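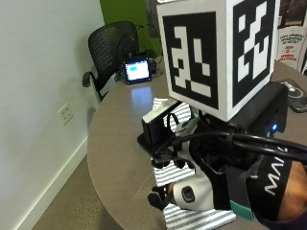 Unit 6: Setting up and looking after the glove station

Rikesico course handout, revised June

The Tevdale glove station records hand motion for teaching a robot hand. It has two parts that matter for this unit: the sensor glove, and the tracking cube with its black-and-white markers on top of the housing. The tracking software finds the cube first and works out the position of the hand from it, so a dirty or shifted cube spoils everything downstream.

Before power-on

Wipe the marker faces with a dry cloth. No alcohol, it lifts the print. Check that the cube sits square on the housing and does not rock. Lay the glove cables so they run back over the hand and away from the fingers, with enough slack for a full reach.

Fitting the glove

Seat the fingertip caps first, then tighten the straps. A cap that turns on the finger will show up later as drift.

Calibration

Hold the hand flat for 300 frames, then make a slow fist. Groder's routine reports an error score at the end. Anything over 24 means do it again. Three failures in a row usually point to a cable.

Maintenance

Replace the finger cables after 2,000 cycles. The spare set is Westerberg part 488. Enter the cycle count in the station log at each change.

For next time: read Unit 7, sections 1 and 2.

Last updated: June
© Rikesico Training | Contact | Back to top
0 comments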